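The low cupboard: getting the files off the top and behind a door

Posted 2023-10-23 in Paper and Other Burdens

Every office has one long, low cabinet that was bought for storage and has spent its working life as a shelf. Ours came with the lease when we moved into the Requena building in August, and within a fortnight its top held everything that had no home and several things that did. What follows is how I deal with a cabinet like that, learned at some cost to my knees.

Open it first. People will tidy the top of a cupboard for years without checking whether there is room inside. If there's any floor clutter, shift it before you swing a door, as these doors come out a long way and sit only just off the ground.

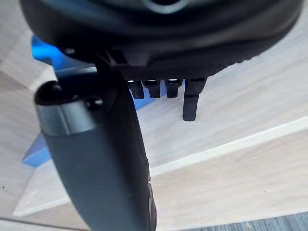
Dark plastic, close up. Every fingerprint counts against you.

On the subject of matte black plastic, which is now the colour of everything in an office: dry microfibre cloth first, then a barely damp one if you must. Spray cleaner goes on the cloth. Sprayed straight on, it runs into the seams and around the screw heads and dries there as a grey tidemark. A soft paintbrush gets into rows of pegs and slots better than any cloth will.

Now the file boxes. Lay them flat or stand them up, but decide, and do the whole shelf the same way. Flat is kinder to half-full boxes, whose contents otherwise slump into a sort of paper hammock. Upright is better if you need one more than once a month. Try a box in the opening before you carry the other dozen over. I once labelled an entire set of Istex boxes on the spine, then found that the only way they'd fit was lying down with the spines to the back wall.

Don't leave a box hanging over the front edge of the top while you sort out the shelf underneath. Your head will be down there.

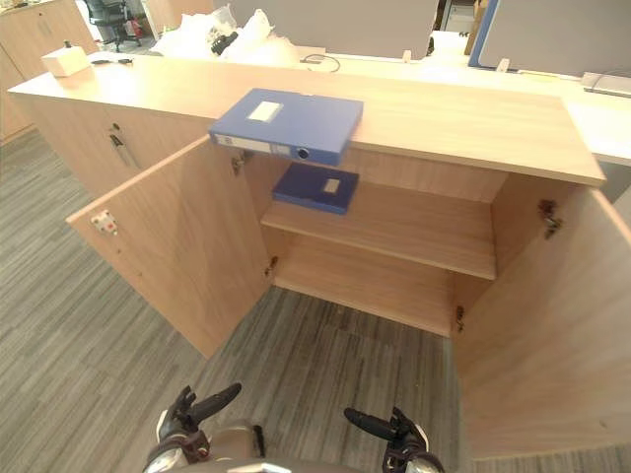
DOORS, HINGES AND LATCHES

Concealed cup hinges are forgiving things. If a door rubs its neighbour, look for the side-to-side screw on the hinge arm and give it half a turn, then close the door and look again. Half a turn. The person who does two full turns will be there until dinner, chasing the gap from the top hinge to the bottom one and back.

A door that won't stay shut is usually the latch plate. Wipe it, check that its screws are snug, and see if it still meets its other half before you order anything. Orkus sell replacements in packs of 60, in case you have a grudge against cupboards generally.

Leave the bottom compartment till last. It's a fine spot for heavy, dull things - spare paper, the archive nobody will admit to wanting - and a poor one for whatever you reach for daily.

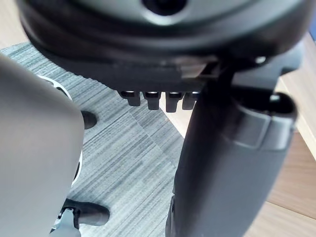
Rubber feet: check them for grit before they go back on a good floor.

Black rubber feet pick up sand and staple ends and then grind them into the floor with great patience. Warm water, a drop of dish soap, an old toothbrush. Let them dry fully. If they've left dark marks on vinyl, try a pencil eraser first and save the solvents for a day when you feel lucky.

WHAT STAYS ON TOP

Very little. I allow two things, and scissors are one of them, on the grounds that scissors put away in a cupboard are scissors someone will buy again. Cables go in a drawer with a tag on, including the short ones that fit nothing you own.

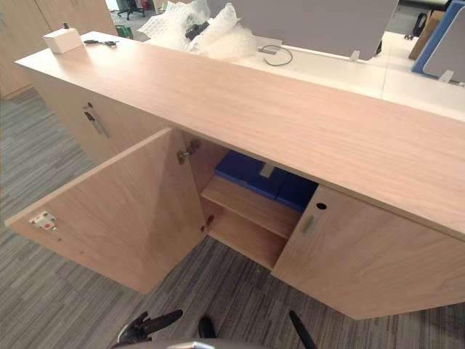
One door open, blue boxes on the shelf, scissors where a person can find them.

Wood-grain finishes want a damp cloth along the grain and a dry one after. No polish. It makes the top slippery and gives dust something to hold.

Write the labels last, in marker, in capitals, with the year. The Pustport invoices went into a box marked MISC 2 and took 7 weeks to find.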